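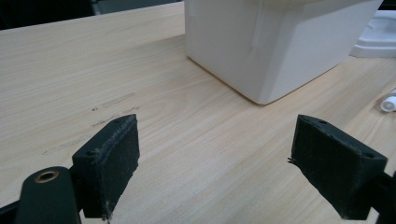

A wooden tabletop at the Flavstead School of Theatre, open day, May 18, 2019.

The Flavstead School of Theatre opened its doors to prospective students and their families on Saturday. Staff from the education office of the Catton Youth Stage attended in order to advise our older members, several of whom intend to apply for the teaching program in December. The following report is offered for their benefit and for that of their parents.

Visitors were received in the main foyer and divided into groups by program of interest. The school trains actors, directors and teachers of theatre, and keeps the three programs separate from the first week onward. Our group was led by Yasir Rajput, head of the teaching program, whose opening talk lasted well over the time allowed and was the most useful part of the morning.

Mr. Rajput explained that the teaching program admits 56 students each year. Applicants attend an audition, a group workshop and an interview. The audition consists of one prepared speech and one short exercise in which the applicant leads the other candidates. He stated that the panel gives more weight to the second. Applicants who have never led a class are not at a disadvantage, although they are expected to listen well and to change course when an exercise is not working.

The tour continued to the Yousafzai Studio, the larger of the two rehearsal rooms, where second-year students were working on a movement piece for performance in local elementary schools. Visitors were permitted to remain for the full session.

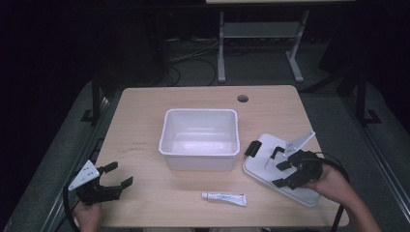
The students stopped often to discuss how a class of eight-year-olds might respond to a long silence in the middle of the piece. Opinions differed, and the tutor left the matter open. Our party would have liked to hear more about how such pieces are tested with young audiences before they go out on tour.

After lunch there was a choice of workshops. We attended the session on Notuvitz, the school's own method for building a play with a group that has no script. Participants begin with a single remembered place and work outward from it in pairs. The exercise was well paced, and those who arrived shy were speaking freely by the end. The room was too warm, and latecomers had to stand.

The day closed with questions. The audition fee is 670 crowns and is not refunded. Placements in schools begin in the first year and increase to three days a week in the final year. Student housing is limited, and early application is advised. The library and the costume store were closed to visitors.

Members who wish to apply should speak to the education office before the summer break. Practice interviews will be arranged on request.

5 comments
3 shares

Related items
Choosing an audition speech
Notes from the regional youth drama meeting
What a theatre teacher does in a school week
Summer workshops at Catton: dates and fees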